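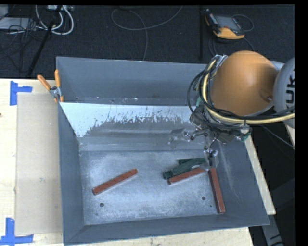
## About Wutell

Wutell tests bin-picking cells for small manufacturers. Siu-ming Hsiao founded the company after a fault at Lecomte, where a gripper closed on two overlapping bars, lifted both and dropped one outside the guarded area. The controller logged a good pick. It had logged over 2,000 like it.

We traced the fault to a grip-width check that had been switched off in August to save cycle time. Our standard test, Piton, now runs 907 picks with parts crossed, stacked or resting near a wall. Any drop stops the run, and 3 drops fail the cell.

Reports list every fault, including those that cleared on restart.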